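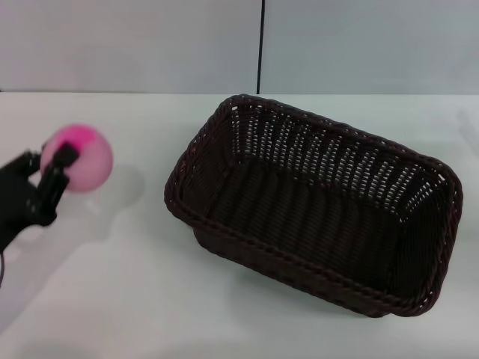
According to Waraporn Suksawat, a handling rule that two labs read in two ways is a habit with a number on it, and the review below gives us little cause to disagree.

4.2 What counts as a completed placement

The Molik guideline asks that a trial be scored "on release." It doesn't say whether the object has to stay in the container, or for how long. With a ball and an open basket (Figure 3a) the gap matters, as a ball may be let go over the rim and still end up on the table. We rescored 2,000 trials from the Coramari set under a stricter reading, and 136 changed from pass to fail. The guideline's authors call such cases marginal. We doubt it.

Wrist views are a second weak point. The guideline accepts them as sole evidence of a grasp, with no test of whether anything in them can be made out – a close gray blur (Figure 3b) meets the requirement as written.

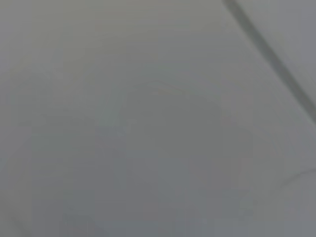

Figure 3. (a) Ball held in the gripper beside the basket; (b) wrist view, same session.

Apinya Wiriya objected, on reading a draft, that a legibility test would only move the argument to whoever sets the threshold. That may be so. A threshold in print can at least be disputed, and we would still require a second view wherever the first shows no object edge.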